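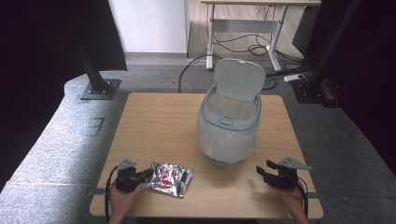
Can one person put the Ondel grip kit together at a kitchen table?
With a 3 mm hex key and a free evening, one person can do it. The soldering is already done on the boards, and the printed parts come cleaned up. What takes the time is the cable routing.

Ondel Handheld Gripper Pair – kit, left and right
Sold by Pirzada Parts. Page last checked February 22, 2026.

We stock this kit because our shop members kept asking for it. We were slow to list it, and we still have some doubts, which are set out below.

What the maker says
Ondel calls the pair "ready for any household task." We would not go that far. Small, light chores on a tabletop are a fair place to start: picking up a crumpled snack bag, say, and dropping it in a little lined bin with the lid already open. Foil is harder than it sounds. It creases, it shines, and it gives way under the jaws, so expect to throw out a good part of your first recordings.

In the box
Two gripper bodies, black
Jaw fingers, fitted
Top mounting plates
Two cables, 3 meters each
Screws, spare springs, printed build sheet

Not in the box
Cameras, a computer, and any kind of robot arm. The Memel bracket fits the top plate with no drilling. The Bodik bracket needs one hole opened up, whatever its packaging claims.

What we don't like
The cables are stiff when new. Let them drop over the near edge of the table and leave slack, or they will tug at your wrists. The build sheet skips the jaw alignment step entirely – use ours, which comes with every order. Ondel also promises a revised spring in April. We will believe it when a carton shows up.

Who should skip it
Anyone who wants a finished robot. These record how your hands move, and turning that into something an arm can repeat is a separate project with its own bills.

Price: $95 per pair, 33 pairs in stock
Returns: unbuilt kits only, in the original box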